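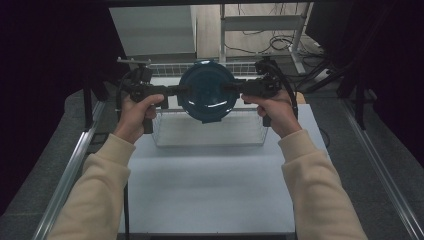

2. Why Plates

Our group was told to pick "an everyday object with a measurable problem." Two other groups took the parking lot. We took the dining hall plate, mostly because Smaranda Voicu was eating off one when the assignment came in.

The question was whether the size and color of a plate change how much food gets thrown away. There is a fair amount written on this already, and much of it disagrees with the rest in a very polite way. We decided to add to the disagreement.

3. What We Did

For 8 lunches in March, the Pandmont dining hall let us stand next to the tray return with a kitchen scale and a bucket. Half of the lunches used the usual wide white plates. The other half used smaller dark ones that Delia Onu talked the kitchen into lending us. The menu was meant to stay the same. It mostly did, apart from the lunch where the pasta became rice at 11:40 and we were informed by a shrug.

We scraped and weighed 356 plates. Napkins did not count as food. Orange peels did not either, after a discussion that used up most of one meeting.

4. Results

White plates came back with more food on them. The difference was clear at every lunch except rice day, when people left rice on everything. Mashed potatoes were the most abandoned item on white plates, while peas were left behind on both kinds with complete fairness.

We also handed out 200 comment cards. Several came back with opinions on the coffee. One student wrote that the dark plates made lunch feel "like a restaurant that is about to close," and we have filed this under qualitative data.

5. Problems

We changed size and color at the same time, so we can't say which one mattered. Gladys Lukumay pointed this out in the first week, and we agreed with her and then did it anyway – the kitchen had no small white plates and no large dark ones. People could also go back for seconds, and we did not track them.

6. Next Steps

Montserrat Cervantes would like to repeat the study with one shape in two colors. The supplier's smallest order is 924 plates, so this depends on the department, or on someone with a very large cupboard.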